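### 4.2 Controller comparison in simulation

We compared two base controllers, the Lakent baseline and our Stovley variant, on a fetch task in a simulated home. Each was run for 1,280 episodes with the same start poses. The camera model was held fixed, so any difference in localization comes from the motion commands. Doorways were the hardest views: the door and trim fill much of the image and leave only a narrow part of the next room for matching.

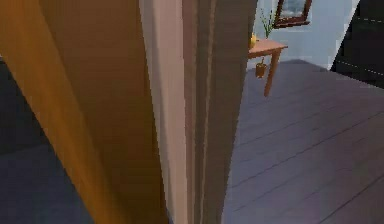
Brynjólfsdóttir objects that a fixed camera favors the slower controller, which gets more usable views per meter, and asks for results at matched speed. We therefore repeated the doorway episodes with both controllers limited to the same speed. The Stovley variant completed 89 percent of them, and the gap to the baseline narrowed but did not close.

Bedroom views gave the planner more to work with. Small items on the dresser and larger ones on the bed lie at different depths, which helps separate camera error from controller error. Replanning took up to 50 ms per step in these views. 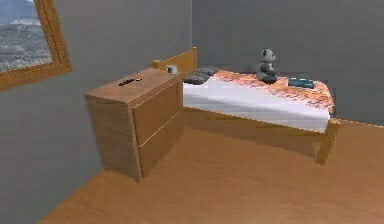
**Figure 3.** Simulated bedroom view with dresser and bed.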